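Thursday, bench 2, after lunch

Picked up the Pullton housings again. The batch from Bastos came in this morning, 40 pcs in the one carton, foam between layers but not between parts, so a few have rubbed. Set those aside in the red tray. Cosmetic only I think but want a second pair of eyes on them before we say so to Workness.

Cover fit first. Went through a dozen dry, no screws, just pressing the two halves together by hand. Most go home fine. Two were tight at the long seam, had to rock them. Not forcing it — last time somebody forced one we got the white stress line and it went in the scrap bin. Light scrape with the plastic tool on the inside lip and they went down. Need to tell Bastos the lip is heavy on that side, same as the September lot.

Screws. Driver was still set for the Iltilard job, way too high for plastic. Caught it on the first one luckily. Backed it off, started each screw by hand a couple turns, then driver. Left top, right top, then the rest. PLEASE reset the driver when you finish a job, there's a tag on it for the setting and nobody fills it in.

Cavity and teeth: brushed out with the dry brush, no air. Air just pushes the dust under the ring. Found a curl of flash sitting in the teeth on one part, picked it out with tweezers. Dab of grease on the ring, wipe, another dab. Less then you think. The greasy ones from last month all came back with lint stuck in them.

Cycle test: first unit on the rig a bit before 3, set for 2,000 cycles, stopping at 200 to look. At 200 no play in the ring, teeth clean, a faint squeak which went away when I snugged the mount on the rig. So squeak is the rig, probably. Left it running. Counter display is dim again, tilt it to read.

To do
— more foam sheets, we're out
— label the red tray properly, right now it's just masking tape
— ask Workness if rub marks on the front face matter or only on top
— check rig mount bolts before the next unit goes on
— tweezers are bent, order another pair
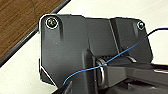
Second unit tomorrow if the first gets to the end. If it stops early don't restart it, write down the count and leave it sitting, I want to look at the teeth before anything moves. Key to the rig cover is in the top drawer with the calipers. Grease tub is nearly done too, add that to the order.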